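November
Posted by the Recording Secretary

WIVLOW COURT RESIDENTS ASSOCIATION
Minutes, regular meeting, community room

Called to order 7:04 pm. Quorum present. Minutes from last time approved with one fix (the bike cage key deposit is per household, not per person).

Money. Operating balance $1,617 after the gutter cleaning bill. Late dues still owed by 2 units, reminder letters went out. Question from the floor on whether we can move some into the reserve now. Board says wait for the insurance renewal. No vote.

Roof drains. Brurano came out and snaked the north side. South side not done, couldn't get the ladder past the parked cars. They will come back, no extra charge, but we have to clear the four spaces by the hedge. Notice goes up by the mailboxes. Owners asked to tell renters too. Last time the notice was up one night only and people were rightly annoyed, so three days minimum from now on.

Laundry room. Dryer nearest the door still eats the card and gives no heat. Service company has been called twice. Motion to ask Iturra for a quote on replacing both dryers, seconded, passed, no one against. Someone asked for longer hours on weekends. Unit over the laundry says please no, the floor shakes. Left at 9 pm close.

Pests. Longest item of the night. Mosquitos bad again on the ground floor, even this late in the year. Several people think it's the catch basin behind the trash enclosure, it holds water for days after rain. Others say the planters with no drain holes. Probably both. Agreed:
- basin to be pumped out and the grate reset
- planters on walkways need holes or they go inside, owners have until next meeting
- saucers under pots to be dumped weekly
- screens on the stairwell windows, get price

Also talked about plug-in repellents for the community room and the ground floor hall. Some households use them already and like them, one resident says the smell gives her a headache. No decision for the hall. Community room OK on trial, switched off when the room is not in use. Refills to be kept in the locked cabinet, upright, away from the coffee things.
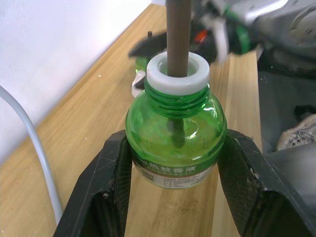

Green bottle with the white collar and the rod down the middle, label around the lower part.

Reminder that whoever opens the cabinet locks it again. Small kids in the room during the Saturday craft group. Refills are not to be poured into anything else or topped up from another bottle, and empties go in the trash not the recycling until we hear back from the hauler. Cost to come out of supplies, cap of $88 for the season.

Parking. Visitor spaces being used overnight by the same cars. Long discussion. Towing was brought up and dropped. Will try paper tags first, one per unit, write the unit number on it big. Residents with a second car asked to use the street on the Sekholm side, usualy room there after 6. Space by the ramp is NOT a visitor space, repaint the lines when weather allows.

Front gate. Sticks in the cold. Closer adjusted, lasted a week. Gate code also needs changing, delivery drivers all have it. New code goes out on paper under doors, not by email. Somebody wanted a camera at the gate, told to bring a price and where it would point.

Lights. Walkway light outside the east stairs is out again, third bulb. Likely the fixture. Electrician's quote is $361 for fixture and labor. Motion to accept, seconded, passed. One abstained.

Other business.
Leaf pickup, bags to the curb the night before, not in the driveway.
Lost & found box is full. Glasses, a child's boot, four umbrellas. Goes to the thrift store after the next meeting.
Request for quiet in the courtyard after 10. Already in the rules, page 3. Will be re-posted.
Potluck: same room, sign up sheet on the door, please write what you are bringing as last year was nearly all potato salad.

Carried over to next meeting: reserve transfer, dryer quote, screens price, gate camera, hall repellents.

Adjourned 8:52 pm. Chairs to be stacked agaisnt the back wall please, the yoga people need the floor.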